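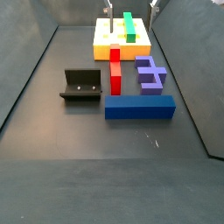

The two-finger gripper at the sorter block, with a green bar on top and red, purple and blue pieces on the floor of the bin.

The Skillanel Learning Bin: A Guide for Young Readers

Most children learn to sort shapes before they learn to read. They pick up a piece, look at it, turn it and try it somewhere. A robot has to learn these steps too. The Skillanel Learning Bin is a kit made by Wemach for schools and libraries. It lets pupils watch a robot work with colored pieces and helps them understand how it is done. This guide is for readers in grades 3 to 5.

What is in the kit?

The kit has a robot arm, a gripper, a work bin, a camera, and a set of blocks. A teacher sets up the kit and connects it to a classroom computer. The lesson book has 8 lessons, and each one starts with a question for the whole class.

What is a gripper?

A gripper is the robot's hand. Your hand has four fingers and a thumb. This gripper has two metal fingers and no thumb at all. The fingers move toward each other to hold a piece and move apart to let it go.

Try this at your desk. Pick up an eraser using only the tips of two pencils, one in each hand. Now try a long ruler. Where did you have to hold it to keep it level? A robot must choose a good place to hold each piece as well. A long bar that is held near one end may tip. A piece with several arms, like the purple one, can be held in many different places, and some of them work better than others.

How does the robot know where things are?

The camera in the kit stays in one place and looks at the bin. It sends pictures to the computer. A picture on a computer is made of tiny dots called pixels, and each pixel has a color. The computer looks for groups of pixels that belong together. Bright blocks on a dark gray floor are easier to find than gray blocks would be.

Finding a block is only the first part. The computer must also work out which way the block is facing and whether something else is in the way. When one block stands close behind another, the camera may see only part of it. Shadows can also be confusing. A shadow changes the color of the floor, but it cannot be picked up!

Why does the bin have sloping sides?

The sides help keep the pieces where the arm can reach them. A block that falls over or gets pushed will usually stay inside the bin, and the class can carry on with the lesson.

Does the robot make mistakes?

Yes. It may close its fingers in the wrong spot, or it may drop a piece. The computer keeps a record of every try. Before the kit was offered to schools, the design team at Wemach recorded 1,493 tries and studied them.

"We ask pupils to guess what the robot will do before it moves," says Joyce Mutiso, who wrote the lesson book. "Then they watch and compare. A wrong guess is a good start for a discussion."

Rules for working with the robot

Keep your hands out of the bin while the arm is switched on.
Wait for your teacher to say that the arm has stopped.
Tie back long hair and tuck in loose sleeves.
Tell an adult if a block is cracked or a cable is loose.

Words to know

Arm: the part of the robot that moves the gripper from place to place.
Gripper: the part that holds things.
Pixel: one tiny dot of color in a computer picture.
Program: a set of instructions that a computer follows.

For teachers and parents

The kit may be bought or borrowed. Loans last 4 weeks and begin on a Monday. An adult must be present at all times when the arm is in use. Schools that would like to borrow a kit should write to Elibariki Were at the Wemach schools office and give the grade and the number of pupils taking part.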